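Two grey bins and a rule for odds and ends

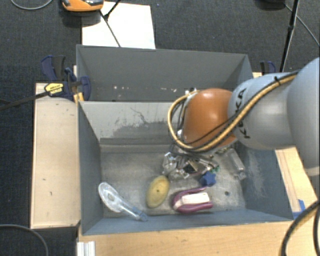
Why open bins

I have tried drawers, lidded crates and, for a while in May, a row of shoeboxes along the skirting. All of them hid their contents, and whatever was hidden got bought twice. Open bins with flared sides are easier. The flare lets light reach the floor of the bin, and a hand can get in at a shallow angle without scraping the knuckles.

Mine stand one behind the other. The front bin takes objects that have no home yet. The rear one takes anything that has been looked at once and put off. Palesa Fourie, who shares the workroom, would like a third for things she intends to mend. There isn't the depth for it.

Fill level

The rule is that the floor of the front bin must stay visible. A clear plastic spoon is the test case: against mottled grey it is hard enough to see on its own, and under a layer of other objects it is lost. Yellow and purple things look after themselves.

I keep the front bin to one layer. If something has to go on top of something else, sorting is overdue. It takes me 4 minutes for a single layer and a good deal longer for two, mostly spent lifting the same items twice.

Wear

The front bin is scuffed on the inner rear wall and the floor is scraped pale in places. I have tried washing-up liquid and a nylon brush, then bicarbonate paste left on for 90 minutes. The paste lifted some of the brown. The scrapes stayed, as scrapes do. Gert Makhubela suggested wet-and-dry paper at 1000 grit, which I tested on the underside of an old bin. It left a dull patch that picked up dirt faster than before, so I have stopped there.

A liner would cover the marks. I cut one from felt and took it out again, as small items caught in the pile and crumbs went underneath.

Surroundings

Wood on either side is useful as a landing area during a sort. The dark carpet is less useful. Anything small and black that goes over the edge has to be found by hand, so I now sort towards the wood and put a pale towel down on the carpet side.

Next job is labels for the rear bin. Riaan Matlala has lent me his label printer, and it needs a new tape.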